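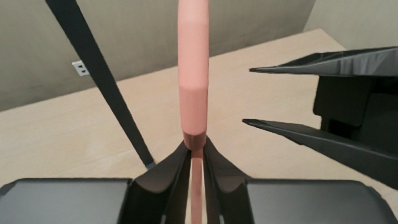

I've had the Stalby simulation pack running on the home machine since June, and I think I've used it enough now to write something useful. It's a two-arm robot simulator sold by a small outfit called Mirnen, and it comes with a set of ready-made manipulation tasks. I bought it to practise teleoperation before spending money on real arms.

Installation took most of an evening. The download is large and the installer wanted a newer graphics driver than I had, so there was a restart in the middle. After that it behaved. The base pack has 6 tasks and you can buy more. I paid for the base pack and one add-on, called Busau, which is the one with the hanger and the rail.

What I wanted to know was whether the contact between fingers and objects was any good, as that's where the cheaper simulators fall over. In the one I used before, Nuttall, anything thin would shiver in the grip and then shoot off across the room. Stalby is a good deal better. Thin parts stay put if you close on them squarely. If you close at an angle they rotate in the fingers, much as I'd expect a real part to do. I have had a few go through the fingertips, mostly when I moved too fast.

The wrist views are the best part of the package. You drive mainly from those, with the fingers coming up from the bottom of the picture, and after a few sessions I stopped looking at the overhead view at all. Depth is still hard to judge. The plain matte colours don't help much with that, and I'd like an option for busier textures.

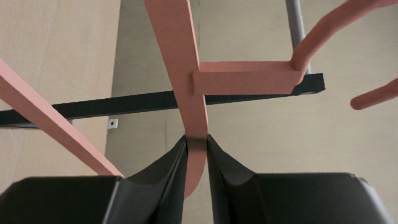

Do you need special controllers to use it?
A pair of ordinary game controllers will do, one for each arm, though the fine work is easier with proper hand controllers.

I started with the game controllers and moved on after a couple of weeks. The mapping screen is clumsy and forgets your settings if you close it with the wrong button, so write them down.

The hanger task took me the longest to learn. The shape is awkward, there's a bar and a pole to keep clear of, and the fingers hide the bit you most want to see. My log has 2,443 attempts in it across all tasks, and I'd guess the hanger makes up the biggest share of those. The recordings save with joint positions and all the camera views, and I've had no corrupted files so far.

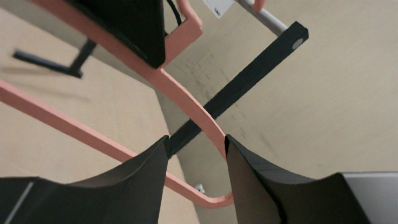 Pink hanger and black bar from above the grippers, Busau add-on.

Support has been fair. I sent in 4 questions and got sensible replies to all of them, the slowest after a week. The manual is thin and still describes menus from an older version.

As for the price, the base pack is reasonable and the add-on is dear for what you get. There's a storage limit of 3,000 recordings on the standard licence, which I'll reach before long, and I haven't decided whether to pay for the next tier or just clear out my early ones. Most of those are rubbish anyway.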